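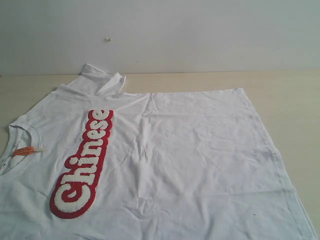

White tee, chenille patch, one sleeve folded back on itself. Station 2.

Automated garment handling > Rules and good practice > Do we need a "start state" rule for folding trials?

seamripper_88
Posted September 6, 2019

The draft practice sheet from Wollalska has been going around and I have a problem with section 8. It says every folding trial must begin with the garment "in a natural, unprepared state." Fine words. What do they mean? The shirt in my post is rumpled, the collar is off to one side and a sleeve is doubled over. Is that natural? Is it unprepared? I could lay a shirt down like that on purpose in two seconds and you'd have no way to tell.

Dukari claims 237 folds in a row without a miss under this wording. I don't doubt the number. I doubt it tells me anything.

lint_trap
It tells you it did 237 folds. The rule can't cover everything. Drop the garment from a set height, leave it alone, start the trial. We've worked that way since February and had no arguments.

seamripper_88
Drop it from what height, held by what? Hold a tee by the shoulders and it lands close to flat. Hold it by the hem and you get a heap. Both pass your rule.

mangle_operator
I'm more bothered by the garment list. The sheet says "plain cotton T-shirt or similar." Yours has a big fuzzy patch running across the chest. I would not call that similar. A patch like that can be stiffer than the cloth next to it and it changes where the fold wants to go. Either ban them or give them their own class.

lint_trap
Ban them and you've got a standard for shirts that only exist in labs. Half of what comes through a real laundry has something stuck on the front.

mangle_operator
So give them a class. I said "or."

tuesday_press
Own class, yes, but write down how you measure it. Size of the patch against the size of the panel, and whether the fold line crosses it. Otherwise every vendor will decide for itself that its patch is a small one.

Also, white on pale beige? I'd want the table color in the report. A camera that finds a white hem on a black mat may not find it on that one. The sheet has a full page on lighting and not a word on the surface.

seamripper_88
Agreed on the table. I sent that comment in already and got back "noted."

yx_bench
We run the Yüksel cell here, so weigh this however you like. We keep a still of the start of every trial, 1,468 of them so far, and anyone auditing us can pull whichever ones they want. I'd take that over any definition of "natural." You look at the stills and decide if the starts are too easy.

seamripper_88
Who picks which trials get counted, though? Stills from the runs you kept don't show me the runs you threw out.

yx_bench
Numbered in order, gaps have to be explained in writing. That's our own house rule, it isn't in the sheet.

tuesday_press
Then it should be in the sheet. That's the first thing in this thread I'd vote for.

lint_trap
Over-engineering. Small shops won't do it. You'll end up with two or three big vendors who can afford the paperwork and the rest will ignore the whole thing.

mangle_operator
Saving a picture and a number is not paperwork – your cell is logging both already unless somebody turned it off.

lint_trap
Writing up every gap is paperwork. Come watch us on a bad day.

seamripper_88
For the record, this is what I'm sending in on section 8:
Strike "natural, unprepared." State how the garment was held and released.
Still of every start, numbered, gaps explained.
Report surface color and garment color.
Separate class for patches and heavy prints.

If Emotside or anyone else on the drafting side reads this forum, I'd like a better answer than "noted." Comments on the patch class welcome, I haven't settled on a size limit.

mangle_operator
Add zippers to that last one while you're at it.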